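Afinar os dedos da garra, outra vez

Passei duas tardes de novembro de volta da garra e quero deixar isto escrito antes que me esqueça, porque da última vez não apontei nada e tive de descobrir tudo de novo.

A garra é a Kornton, a de dedos paralelos, montada na ponta do braço mais pequeno que temos na oficina. O adaptador é nosso. Os dedos também são nossos, em preto, e é neles que tem estado o problema. O motor está bom, o fuso está bom e a eletrónica, tirando um conector que já foi trocado na primavera, nunca deu chatices.

O sintoma era simples. Ao fechar, o dedo esquerdo chegava ao centro antes do direito. Com peças largas não se notava, porque a peça escorregava um bocadinho na bancada e ficava agarrada na mesma. Com peças estreitas, a garra empurrava-as para o lado antes de as apertar e o braço levantava-as tortas. Durante umas semanas andámos a corrigir isto no programa, com um desvio na posição de aproximação. Foi má ideia. O desvio funcionava para uma peça e estragava outra, e quem pegasse no programa a seguir não sabia de onde vinha aquele número.

Escrevi ao Hubert Mazurek, que montou a primeira versão desta célula e conhece a garra melhor do que eu. Respondeu em três linhas. Disse para apagar o desvio, desmontar os dois dedos e medir o zero com a garra aberta, nunca fechada. Quando se fecha sem peça, os dedos encostam um ao outro e a folga fica escondida.

Comecei por cortar a alimentação e soltar os dedos. Os parafusos do lado direito saíram à mão, sem chave, e isso já explicava boa parte da história. Limpei as faces de apoio com álcool isopropílico e um pano que não larga pelo. Havia pó preto acumulado no assento do dedo direito, de modo que ele não encostava a direito. Limpei também os furos com um palito de madeira.

Os insertos roscados estavam em bom estado, menos um, que rodava dentro do plástico. Tirei-o com o ferro de soldar e pus outro. Convém fazer isto devagar e com o dedo preso no torno, entre dois bocados de cartão. Se o inserto entrar inclinado, o parafuso puxa o dedo para o lado e volta tudo ao princípio.

Para a montagem usei o calibre que fizemos para a garra da Wullus, que tem a mesma distância entre carros. Encosta-se o calibre às duas faces interiores, aperta-se o primeiro parafuso de cada lado só até prender, depois o segundo, e só no fim se dá o aperto final, alternando. Pus trava-roscas fraco. O forte não, que da próxima vez quero conseguir abrir isto.

Depois liguei tudo, levei o braço até à mesa de madeira e mandei abrir a garra sem nada no meio. Faço sempre esta verificação através da câmara da própria ferramenta, que é a imagem que o programa usa. Os veios da mesa dão jeito como referência, são quase horizontais na imagem e vê-se logo se a garra ficou rodada.
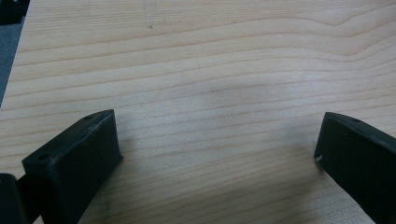

Foto: arquivo do autor

O que procuro nesta posição é se os dois dedos entram na imagem com inclinações parecidas, um de cada lado, e se fica madeira livre entre eles. Os furos na parte de cima ajudam a comparar. No dedo direito há uma marquinha branca junto ao canto da frente, que passei a usar como ponto de referência. Se ela mudar de sítio na imagem com a garra na mesma abertura, é porque o dedo ou a câmara se mexeram.

A sombra no meio do tampo é outra conversa. É difusa, mas escurece os veios precisamente na zona onde costumamos pôr as peças, e com peças escuras o programa tem mais dificuldade em achar o contorno. Ainda não decidi o que fazer. Posso mudar a luz de sítio ou juntar um segundo candeeiro – o Hubert prefere a primeira opção, para não haver mais um cabo a passar por cima da bancada.

Com os dedos montados, refiz o zero. O procedimento que ficou no caderno da célula é este:

Abrir a garra até ao batente, a baixa velocidade.
Esperar que o motor desligue a corrente de retenção.
Ler o encoder e gravar o valor como abertura máxima.
Fechar sobre o calibre, com força no mínimo.
Ler outra vez e gravar como referência de fecho.
Abrir, voltar a fechar e comparar.

O valor de abertura ficou em 962 impulsos do encoder. O antigo estava escrito a lápis na tampa do controlador e era outro, já riscado por cima. Risquei esse também e passei o novo para o ficheiro de configuração, com um comentário ao lado. A lápis na tampa já não fica nada.

A seguir vieram os ensaios. Repeti o fecho sobre o calibre sete vezes e a leitura manteve-se dentro do que aceitamos. Depois passei às peças estreitas, que eram as que davam problemas. Tirei o desvio do programa, como o Hubert tinha dito, e a peça deixou de fugir para o lado antes do aperto. O braço levantou-a direita. Perdi quase 2 horas só nesta parte, porque me esqueci de que havia uma cópia antiga do programa no controlador e andei a editar a errada.

Falta resolver a questão da superfície dos dedos. As faces interiores são lisas demais para peças polidas. Tenho uma folha de borracha da Nondov para experimentar, colada só na zona de contacto. O receio que tenho é o da espessura: se colar borracha, o zero de fecho muda e tenho de repetir a segunda metade do procedimento. Vou experimentar primeiro no par de dedos suplente.

Fica também apontado que é preciso rever o aperto dos parafusos todos os meses. Pus um risco de tinta em cada cabeça, a passar para o plástico, e assim basta olhar.

A chave dinamométrica pequena voltou para a gaveta da Beddoe, a de baixo.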